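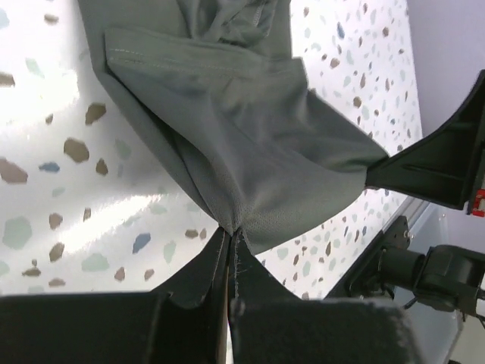

Gray-green, with a mesh panel and a double row of light stitching.

May 8, 2022

So Imura have reissued their second album again, and I have been told by several people with good taste that the remix "finally lets you hear the bass." I could always hear the bass. It was the loudest thing on the record. My old copy, bought used in March with a split along the spine, has never had a problem in that department.

What the new version does have is 50 dollars' worth of cardboard, a booklet of lyrics I already know, and 7 demos. Two of the demos are worth your time. "Preltstead" with only guitar and a tapped foot is lovely, and I'd have paid for that one alone. The rest sound like a band in a room waiting for somebody to bring lunch.

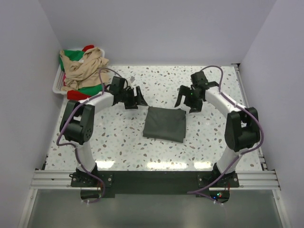 Then there's the numbering. Mine is 3,449, stamped in silver on the back. Limited to what? The sleeve doesn't say, and neither does the Skenley Records site, which I checked twice. I don't mind a label making money. I mind being handed a number and expected to feel chosen.

Vicente Riquelme's liner notes claim the original mix was rushed and the band hated it. Maybe so. They certainly played those songs for years as if they liked them fine, and the drums on "Triệu" had a dry, boxy snap that I loved. Now they boom. Everything booms. The quiet part before the last chorus isn't quiet anymore, so when the chorus arrives it has nowhere to go.

I've played it four times, because I wanted to be fair and because of the 50 dollars. Side two grows on you a little. I'm keeping the demos and going back to the cracked copy for the rest, and if anyone wants the booklet, email me.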